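Home – News – Gallery – Notes – Contact

Tidying a desk, seen from the gripper end

Whether a machine can do the household chores yet depends a good deal on which chores you mean. Vacuuming an open floor has been done for years. Clearing a desk so that it looks right to the person who sits at it has not, and that is the job we spent most of November on.

The work is called Prekel inside the office, after the spreadsheet it started in. The idea is simple enough. A person does the chore by hand, holding a pair of grippers of the kind a machine would have, and a machine is later asked to do the same with what was recorded. If the person finds a job awkward with two jaws and no fingertips, we expect the machine to find it worse.

Small thin things are slow. Books are mixed: a closed book standing up can be taken by the spine, but a book lying flat has to be brought to the edge of the desk first. Lamps we mostly leave alone, as the shade marks if the jaws close too hard. Abelardo Bedoya keeps the list of jobs and crosses out the ones that need a third hand.

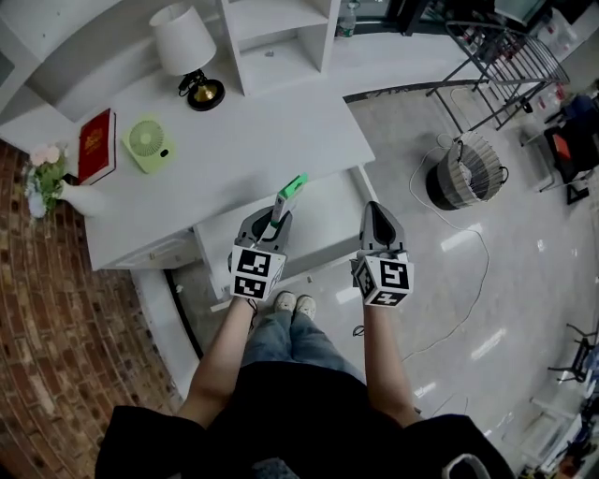

A small white and green stick held in the left gripper, with the right one free. The red book and the green fan are still to be dealt with. 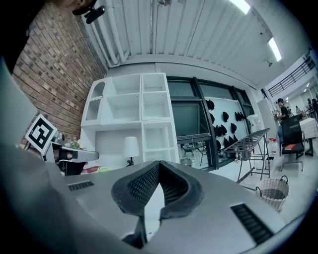 The shelving, the lamp and the drying rack by the window. Putting things away on shelves comes after the desk on our list.

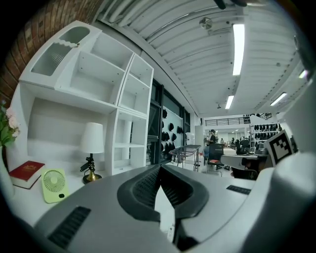 Book, fan, lamp and flowers on the desk, and plenty of empty shelf behind.

Fionnuala Foley wrote in after the first set went up to say that she would not pay for any of this until it could manage a kitchen drawer. A desk is flat and well lit, she said, and everything on it can be seen. In her own house the things that need tidying are under other things, and half of them belong to somebody who will want them back in the same spot. She has had a Jinow floor cleaner for 2 years and still picks up the socks before it goes round.

We agree about the drawer. It was tried with the Prullik arm and given up, partly because the arm blocked its own view once it was inside. The desk runs went better. Of 400 attempts at putting a single object back in a set place, most of the failures came at the letting go – the object was set down in the right spot and then tipped as the jaws opened. Slowing the release helped with books and did very little for pens.

Laundry is next, starting with towels. Shirts can wait.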